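Explore > Out and About > Paths and Roads

Why do paths get bumpy?

Last updated: 8th July
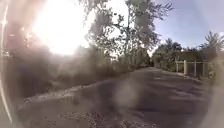

Storkari

A path through trees and bushes may look as if it never changes. In fact it is wearing away a tiny bit at a time, and the weather does most of the work.

What is a paved path made of?

Many paths are topped with tarmac. Tarmac is small stones stuck together with a black, sticky material called bitumen. When it is new it is dark and smooth. Sunlight and air slowly turn it grey, and the surface gets rougher.

Where do the loose stones come from?

As bitumen gets old it becomes hard and brittle. It can't hold the stones so well, and some of them come away. You often find this grit lying on top of an old path. More small stones get kicked in from the verge - the strip of ground along the side.

What does water do?

Rain trickles into little cracks. If the water freezes, it takes up more room and pushes the cracks wider. After a lot of cold nights a crack can turn into a hole. Workers fill holes with new tarmac, and the patches can be a different shade from the rest.

Why do the edges crumble?

The middle of a path has tarmac on both sides to hold it in place. The edge has only soil or gravel next to it, so bits break off more easily. Tree roots can push up from underneath too.

Try this

On a sunny day in June, look at the shadows of leaves on a path. Go back 2 hours later and they will have moved - the path hasn't, but the Sun is in a different part of the sky. Never look straight at the Sun.

Contact us | © Brutine | Back to top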